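Colt paws at the gate every time I feed

Posted by jaltholm_jess, November 8, 2023

I have a two-year-old gelding, came home in September from a place out past Coltomdale. He is good about his feet and leads fine, but he paws at the gate from the minute he sees me with the hay cart until the hay is in front of him. He has dug a hole you could lose a boot in and last week he got a front leg over the bottom rail. He is out with an older mare who stands there and waits. He gets hay morning and evening and one small grain feed. I have tried yelling and I have tried hurrying up. Both made it worse. What do people do about this?

Rawiri Kereama

Stop feeding at the gate. Right now the pawing starts and then the food comes, so from his side it works every time.

Put the hay somewhere else, 100 feet down the fence if you have the room, and go in by a different gate if there is one. Carry a rope and a halter. If he paws, stand still with the hay and look at the ground. When he has all four feet down for a second or two, walk on. The first few days are slow. My Solís colt took 7 days before he quit, and then he tried it again when the weather turned.

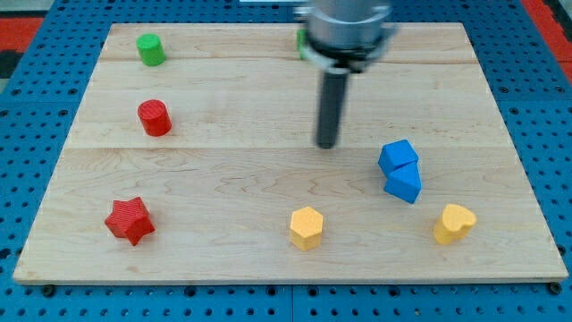
Maple board, planks joined edge to edge.

Fix that bottom rail before you do anything else. A leg over a rail is how you end up with a vet bill of $800 or worse. Either take it off or put up mesh he can't get a hoof through. Fill the hole with crushed rock and pack it down, or he will keep going back to it — they like a spot that's already started.

I would also drop the grain for now, if he is holding his weight. Ask your vet first if he is on the thin side.

skoltumel_farm

Mine did this. I hung a slow feeder net so there was always some hay out and it mostly went away. He still does it for grain. Hang it high enough that he can't get a foot caught, especially if he wears shoes.

dustyboots4

Just ignore it, he's two. They grow out of it. Mine is 7 and only paws in the trailer now.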